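Elīna Mockus
August 12, 2021

I moved my whole kitchen last week, and I want to write down what I learned about small kitchens. It will be a few posts, sorry.

1/ Our old apartment had a big kitchen and I used maybe a third of it. The new one has 2 drawers. Two! I cooked in it for three days and was angry all three days.

2/ My neighbor Thodoris Dimitriou worked many years in restaurants. He looked at my shelves and asked where I stand when I cut onions. I did not know the answer. I was standing in a different place every time.

3/ So he told me to plan the counter before the cupboards. Decide where you cut, where you put the clean things, where the dirty things go. Only after this you decide what lives behind which door.

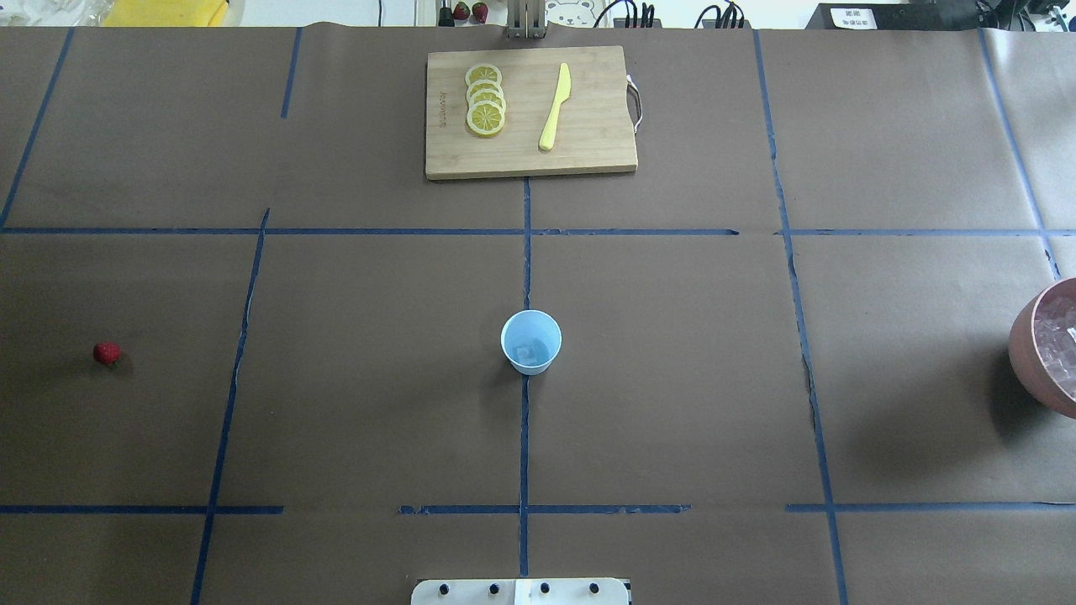

4/ The cutting place should be between the sink and the stove, if your kitchen allows it. Mine almost allows it. I had to give the kettle a new home on the windowsill.

5/ Then the cupboards. I kept near me only the things I touch every day: oil, salt, one good knife, the small pot. The waffle maker went on top of the wardrobe and I don't miss it.

6/ Spices were the hardest. I had paprika from April of a year I will not say. I kept seven jars and gave the rest to Agnese, who cooks much more bravely than me.

7/ One mistake — I bought a hanging rack before I measured the wall. It is a nice rack. It is now in the bathroom, with towels.

8/ Ewurabena Gyamfi asked me yesterday if I cook more now. A little more, yes. Mostly I clean less, and I can make soup without walking in circles.

9/ If you also have a tiny kitchen, please tell me where you keep the lids. I have tried three places and I hate all of them.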